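**Singers and players wanted for a slow-cooked record (Flomthorpe, sessions in March)**

Hi! I write and record songs as Jeltadum, which is mostly me, an upright piano with two dead keys and whoever I can talk into coming over. I'm finally making the second album and I need people on it. The first one was all programmed drums and me singing harmonies with myself, and I've gone right off that sound. I want breath on this one, and the odd chair creak.
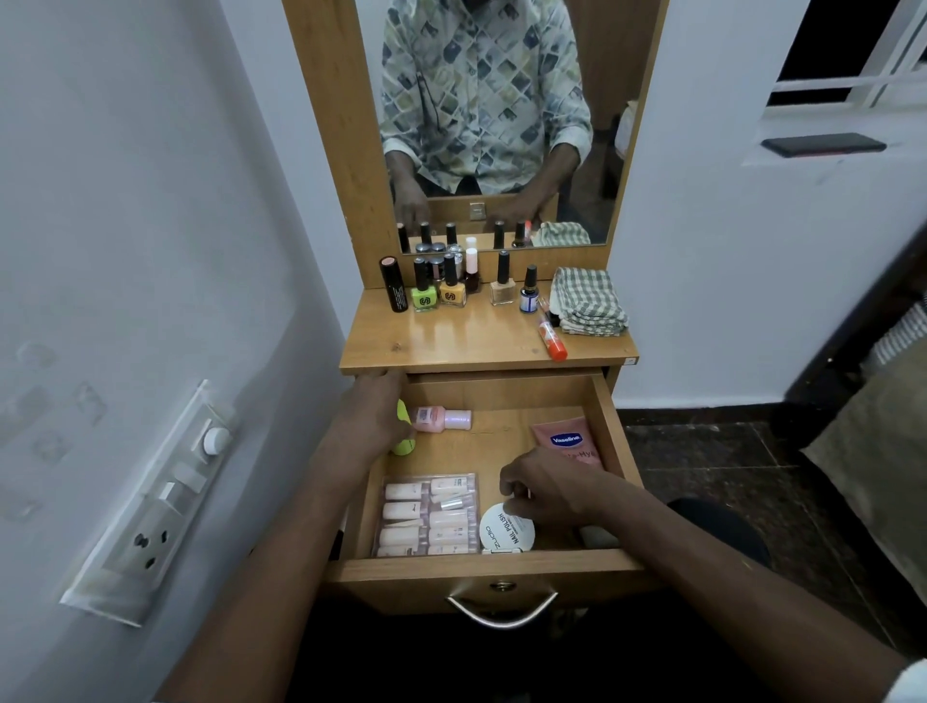
**Jeltadum**

So, the record. It's called Salleletti, it has 9 songs, and six of them are properly finished on paper. The other three have tunes and no words, or words and a bridge I hate. Most of it sits around 96 bpm (I know, I know, I tried speeding things up and it all went to pieces). Think tape hiss, close voices, a bit of brass drifting in late. If you grew up on sad country records and then discovered dub, we're going to get along great.

I'm looking for:

- four singers, any range, though I'm short on low voices
- a trumpet or flugelhorn player who likes playing quietly
- an upright bass player (electric is fine if you can leave gaps)
- somebody with a pedal steel, please, I've been dreaming about this for years

You don't have to read music. Half the charts are my handwriting anyway, and I'd much sooner have someone who listens hard than someone who can sight-read anything I put down. It does help if you're okay with doing a take all the way through. I'm not cutting this together from tiny pieces, so if the second verse wobbles, we either keep it or go again from the top. 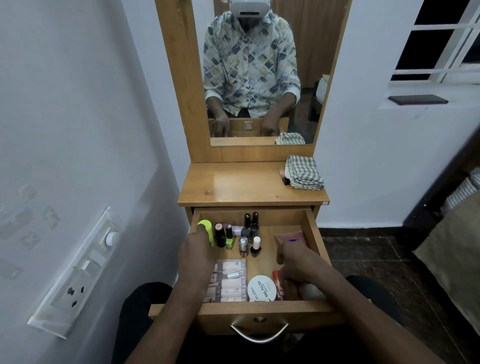

We'll be tracking at Robles, the old seed store behind the Flomthorpe bus depot. The main room is lovely and live, with a tall ceiling, and the buses quit early enough that evenings are quiet. Sessions run three hours with a real break in the middle. I'll put soup on. There are six steps up to the door and no ramp, so tell me ahead of time if that's a problem and we can record your part at my place.

Pay is $20 an hour plus your bus fare or gas. I wish it were more. Everybody who plays gets a credit, and if a song makes money, the people on it split a share that we agree on in writing before we record a note. I got burned on that once and I won't do it to anyone else.

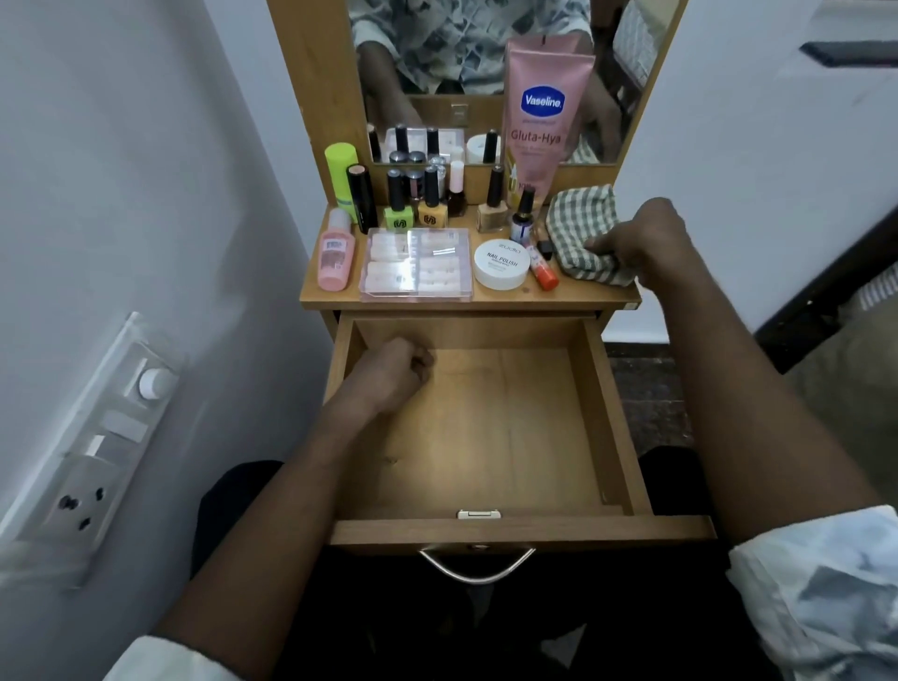 *Drawer open, checkered pouch on the tabletop.*

To try out, send me one recording of you, phone quality is totally fine, plus a couple of lines on what you've been listening to lately. Covers are welcome. Please don't send me a polished reel, I can't tell anything from those! Leave it in an envelope at the Robles front desk or message me through the Jeltadum page.

I'll get back to everyone by the end of February, yes or no.

Posted January 23, 2018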